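Coats, Hangers and the Front Hall: What Changes This Winter

Since December the coat area at the Nilldale building has been handled by a small group under Lovisa Amundsen, and the arrangement is now settled enough to put in writing. Please read this even if you only come in once a month.

The old wall pegs are gone. They had been up since the building was a seed office, and three of them came out of the plaster in the same week. Coats now go on hangers or on the stand. The stand is the black metal kind with a central pole and arms going out to the sides, and it holds more than it looks like it should, provided the weight is shared around. 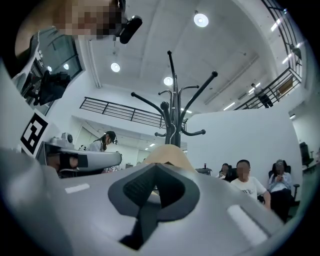

Using the stand

Hang heavy coats on opposite sides. Scarves and bags go on the lower hooks. Wet umbrellas do not go on the stand at all; there is a bucket for them inside the side door.

If all the upper hooks are taken, use a hanger and the rail in the back hall. Please do not put a third coat over two others. Romain Hamel spent part of the last members' evening looking for a jacket that was under someone else's parka — his car keys were in the pocket.

Hangers

We bought 30 hangers from Besson with the money left over from the autumn supper. The wire ones have been recycled, apart from a few that Nadège Tanguy has taken for the garden shed. If you have spare hangers at home, thank you, but we have enough.

Several people have asked how a garment should go on so that it stays there. Fabrice Riviere went over it at the last session and the short version follows. Hold the hanger by the neck. Put one end into the far shoulder first, then the near one, and settle the collar before you let go. Close the top button or pull the zipper up a few inches.
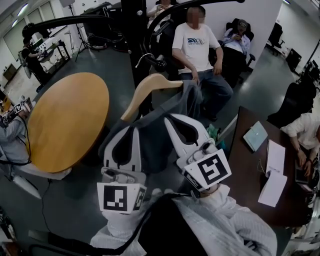
Knitwear and soft jackets are the ones that end up on the floor. A thin hanger leaves points in the shoulders, and a very wide one stretches the sleeve seams. The pale wooden kind with a curved arm is fine for a dark gray top or anything of ordinary weight, but a heavy wool sweater should be folded and left on the shelf. Shirts can go on any hanger we have.

Left behind

At present the shelf holds two scarves, a child's mitten and a brown raincoat with a Traneck label. They will be kept until the end of the season and then taken to the Tevstead thrift shop. Mireille Courtois has the key to the cupboard if you think something of yours has been put away.

Name tape is available at the front desk. Sew or iron it inside the collar, where it can be read without taking the coat off the hanger.

The back hall rail will be moved closer to the door once the new bracket arrives.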